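Dunham Finger Pads: comparison set, README
Wrist-camera clips for comparing two pad shapes on a hand-held gripper, V-notch and flat.
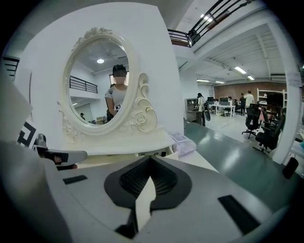
Dunham asked whether the mirror clips should be thrown out, as the tracker may pick up a marker twice, once in the glass. They stay in — a gripper that panics at a mirror ought to do so early.

Contents: 783 clips, 700 for training, the rest held back.
Known trouble: 25 clips have bad finger-width readings. They are listed in skip.txt, which the loader ignores unless asked nicely (use --skip).
Pads by Firnby. Complaints to the Istville bench.
Last edited 28 August 2019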